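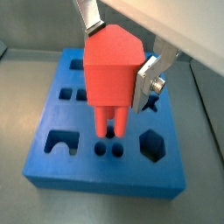

How to Get Through a General Admission Pop Show Without Losing Your Spot, Your Phone or Your Mind

By Dayana Cuevas
Mar 10, 2020

I have stood on a lot of floors. Sticky ones, mostly. My first general admission show was in an old roller rink in Arkdale, where I wore new boots and drank a large lemonade in line, and I spent the headliner's entire set in the bathroom queue with two bleeding heels. I heard the hit single through a cinder block wall. It sounded fine.

This guide is for people buying their first floor ticket, and for people who bought one before and would like the next time to go differently.

Step 1: Read what you bought

"General admission" can mean the whole room, the floor only, or a pen at the back that the seating chart colors in a hopeful shade of green. Open the venue's map before you pay. If there is a section marked "early entry," find out whether it means a separate door or just a lanyard. I have paid for the lanyard. It's in a drawer.

Check the age rule too. Plenty of rooms are all ages upstairs and over 21 on the floor, and the person at the door will not be moved by the fact that you drove in from Sandoval.

Step 2: Find out how the line works

Fans of any act with a decent following will run their own line. Somebody shows up at dawn with a marker and starts writing numbers on hands. The venue may honor those numbers, ignore them completely, or send a man in a windbreaker out at noon to announce that the real line is on the other side of the building.

Look up the venue's policy the night before. If it says no lining up before a certain hour, believe it, but also look at what fans posted after the last show there.

If there is a number list, be polite and get on it. I was 246 once at a show with a capacity of 1151 and ended up four people from the barrier, thanks to everyone ahead of me stopping to buy a hoodie.

Step 3: Dress for a warm bus

It will be cold outside and then it will be very, very hot. Wear layers you can tie around your waist. Coat check is worth paying for if you're willing to wait for the coat afterward, along with every other person who had the same idea.

Shoes: closed toe, already broken in, nothing you love. Skip the big hat. You know which hat.

Step 4: Pack small

Most venues now publish a bag size limit and keep a little wooden box by the door to prove their point. Mine is a flat crossbody from Warkitex that holds:

Ticket (on the phone, plus a screenshot in case the signal dies)
ID
One card and a little cash
Earplugs
Battery pack and short cable
Two hair ties
A granola bar, eaten before security

Brighten your phone screen before you reach the scanner. The people behind you will think of you fondly.

Buy real earplugs, the kind made for music. You'll hear the vocals better, and you will hear slightly less of the person next to you, who has rehearsed.

Step 5: Eat and drink like an adult

Have a proper meal a few hours before doors. Sip water through the afternoon and slow down for the last hour. Use the bathroom right before security opens, whether or not you think you need to. Refer to my roller rink experience above.

Once you're inside, get a cup of water before you pick your place. If you start to feel faint, tell the people around you and raise your hand toward the security staff at the front. They'd much sooner lift you out early than late, and they do it every night. You will not be the story. The person who proposed during the opener will be the story.

Step 6: Pick your spot

Everyone wants the barrier. The barrier is wonderful if you like leaning on metal for four hours and seeing the singer's shoes in great detail. It's also where the pushing ends up.

My friend Sverre Backlund, who is tall and has spent his life being glared at for it, taught me to stand just off to one side of the sound desk. The mix is made for that spot, and there's a rail to lean on. You can usually see the whole stage, including the dancers, who have worked hard and deserve it.

If you're short, go to the side and forward. The middle fills up with tall people and their raised phones.

Step 7: Behave during the opener

Watch the opener. Clap for the opener. They've been on a bus for 12 hours and are playing to a room full of people chanting someone else's name. I went to see a big boy band in June and came home a fan of Nengate, the duo on first, who had one keyboard between them and half a working microphone.

Don't push forward when the lights go down. If you left to get a drink, "my friend is right up there" works once, and only if you do have a friend up there.

Step 8: Film a little, then stop

Choose one song. Film it at chest height or eye level, arms in. Then put the phone away. Your video will be mostly your own voice, half a note flat, over a bright white blob. I have dozens of these and I've rewatched two.

Flash stays off. So does the tablet. I can't believe I have to say tablet.

Step 9: Buy the shirt at the right time

Lines for merch are worst right at doors and right after the encore. Try the second half of the changeover, or the booth outside if there is one. Decide on your size before you reach the counter, and go one up – tour shirts shrink in ways other cotton does not.

Never buy the poster first. You will be holding that tube all night, and so will everyone's ribs.

Step 10: Get home

Agree on a meeting place before the show, somewhere specific, like the pharmacy on the corner. "Out front" is several hundred people. Walk a few blocks before you call a car and the price usually drops. If you're taking the train, look up the last departure ahead of time and write it on your hand, next to your line number.

Drink some water when you get in. Take the earplugs out. I've slept in mine.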